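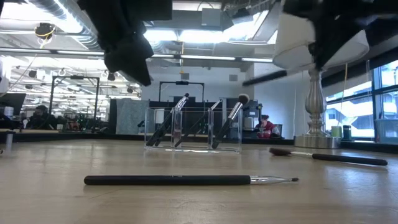
*Make-up brushes, two on the table and the rest in a clear organiser.*

# Brushes, and why they come in so many shapes

A brush is one of the oldest tools people still use. It has a handle, a bunch of hairs and something to join them together. With those parts you can paint a wall, clean a tooth, sweep a floor or put a dot of colour on a model soldier. What changes from one brush to the next is how long the hairs are, how stiff they are and what shape they make at the end.

## The parts of a brush

The hairs are called **bristles**. On a very soft brush people often just call them hair. The end that touches your work is the **tip**, and the whole bunch is the **head**.

The metal tube that holds the bristles on is called the **ferrule**. You say it like "ferret", but with "ool" on the end. The word comes from an old Latin word for a small bracelet. On many brushes the ferrule is squeezed tight on to the handle so that it cannot wobble. The pinched line this leaves is called the crimp, and on most paintbrushes you can feel it with a fingernail.

The rest is the **handle**. Artists who stand back from a big picture like a long one. People doing tiny work close to their eyes usually like a short one.

Some brushes have no ferrule at all. A broom head is a block with holes in it, and each hole is stuffed with a bundle of bristles called a tuft. Toothbrushes are made like this too.

## What are bristles made from?

For a very long time bristles came from animals and plants. Pig hair is stiff and springy. The ends of each hair split into smaller ends, which painters call flags, and the flags help to hold thick paint. Squirrel hair is very soft and soaks up a lot of water. Horse hair and goat hair are used as well. Stiff plant fibres, such as the ones from coconut husks, make good doormats and yard brooms.

In the 1930s people learned to make nylon, which is a kind of plastic that can be pulled into long, thin threads. One of the first things it was used for was toothbrushes. Before that, many people in Europe cleaned their teeth with pig bristles set in a handle made of bone. Nylon dries faster, and it can be made in any thickness the factory wants.

Today lots of soft brushes are made from plastic threads too. Makers can give each thread a thin, pointed end so that it behaves like real hair.

## How a brush holds paint

Dip a soft brush in water and lift it out. The water does not all fall off. Some of it stays in the gaps between the hairs.

Water sticks to itself, and it also sticks to the things it touches. In a narrow gap this sticking is strong enough to hold water up, even though its weight is pulling it down. It is called **capillary action**, and it is also how a paper towel soaks up a spill.

A brush head is full of narrow gaps. When you press the tip on to paper, the paper has tiny gaps of its own, and it pulls the water out. As the tip empties, more water moves down from higher up in the head. A fat brush can make a long line before it needs dipping again. A thin brush runs out quickly.

## Shape and job

**Pointed.** All the hairs come together at the end. Good for thin lines, letters and eyelashes on a portrait.

**Flat.** The hairs make a straight edge. Good for filling in big areas, and for neat corners if you turn the brush on its side.

**Oval.** Like a flat brush with the corners rounded off. It does not leave hard lines at the edges, so it is useful for blending one colour into another.

**Fan.** The hairs spread out like a hand. Painters use it for grass and for clouds.

**Round and fluffy.** Too soft to push wet paint about, but good for spreading dry powder. Museum workers use soft brushes like this to lift dust from old and delicate things.

## Try it: one line, different brushes

You will need:

- 2 or more brushes of different sizes
- a cup of water
- watercolour paint
- a long strip of paper (the back of some old wallpaper is good)

1. Mix a puddle of paint. Make plenty, so that it lasts for the whole test.
2. Dip the smallest brush right up to the ferrule. Wipe it once on the side of the cup.
3. Put the tip on the paper and draw one slow line. Stop when the line turns patchy.
4. Write the name of the brush next to the line.
5. Wash that brush and do the same with the next one.

When Viorica Coman's class at Pillby tried this, their thinnest brush made a line 14 centimetres long. Their big round one made a line of 58 centimetres, and it ran off the end of the first sheet, so Perla had to tape on another. Your lines will be different. Rough paper drinks up more paint than smooth paper, and if you go slowly the line will be shorter.

## Looking after brushes

Wash a brush as soon as you have finished with it. Paint that dries near the ferrule pushes the hairs apart, and after that the brush will not make a point again.

Use cool or lukewarm water with a little soap. Stroke the head gently on your palm until the water runs clear, then shape the tip with your fingers.

Leave it lying flat to dry. If a wet brush stands with its head up, water can run down inside the ferrule and loosen the glue. Once it is dry you can stand it in a jar with the hairs at the top. Never leave a brush standing on its head in the water pot - the hairs will bend and stay bent.

## Words to know

**Bristle** - one of the stiff hairs on a brush.

**Capillary action** - the way a liquid moves into narrow gaps.

**Ferrule** - the metal tube that joins the head to the handle.

**Tuft** - a small bundle of bristles.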